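Game Room Attendant (Part-Time)
Marimlow Recreation, Darkance site
Reference 3345
Posted 11 Oct 2024

Marimlow runs the shared indoor facilities at the Darkance residential complex. The Darkance site has one opening for an attendant in the ground floor game room. The position reports to the site supervisor and is paid hourly.

Hours
17 hours per week, split across afternoon and evening shifts. The schedule is issued two weeks ahead. Shift swaps are permitted with written approval. Hours increase in August, when the room opens in the mornings as well.

Duties
The attendant opens and closes the room, checks equipment in and out, and keeps the tables in playing condition. Routine work at opening:

Inspect each foosball rod for free travel and rotation. Tighten loose handles and player figures. Apply silicone lubricant to the rods only when they bind, and wipe off the excess. Oil is not to be used.
Wipe down playing surfaces with a damp cloth. No solvent cleaners on any table.
Return loose pucks, paddles and game pieces to their sets. Report missing pieces on the equipment sheet.
Check table legs and level. Tables are moved by two people and are lifted, never dragged, across the carpet.
Vacuum the full length of the carpet, including under the tables and in the alcove. Treat spills at once and log them.

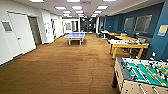
Game room, Darkance. Foosball and game tables along the teal-blue wall.

Closing work repeats the piece check and adds a count of borrowed items against the sign-out log. The room is locked after the log is signed. An item that cannot be found is entered as missing the same evening and charged according to the house rules.

The attendant also explains house rules to players, keeps the walkway beside the tables open, and runs the sign-up sheet for the monthly foosball ladder. Refereeing is not part of the job. Disputes over scores are settled by replaying the point.

Equipment records
Repairs and parts are tracked in Mota, our maintenance log. Training on Mota is given on the first shift. Entries must state the table, the fault, the action taken and the part number if one was fitted. Replacement rods, bumpers and figures are ordered through Vundivmont on the last working day of the month. Attendants do not place orders directly.

Requirements
Age 18 or over.
Able to lift one end of a game table with a second person.
Able to use basic hand tools: hex keys, screwdrivers, an adjustable wrench.
Clear written English for log entries.
Available for at least 2 evening shifts per week.

Prior work in an arcade, bowling center, youth club or similar setting is useful but not required. Experience leveling or re-felting tables should be mentioned in the application.

Terms
Six-month contract, renewable. The first four weeks are a trial period. Work shirt supplied; closed shoes required. Bicycle storage is available. Parking is not.

How to apply
Send a one-page resume and a list of the shifts you can work to the Marimlow office, Darkance site, quoting reference 3345. Applications without shift availability will not be reviewed. Selected applicants will be asked to complete a short practical check at the site, consisting of one rod removal and refit and one written log entry.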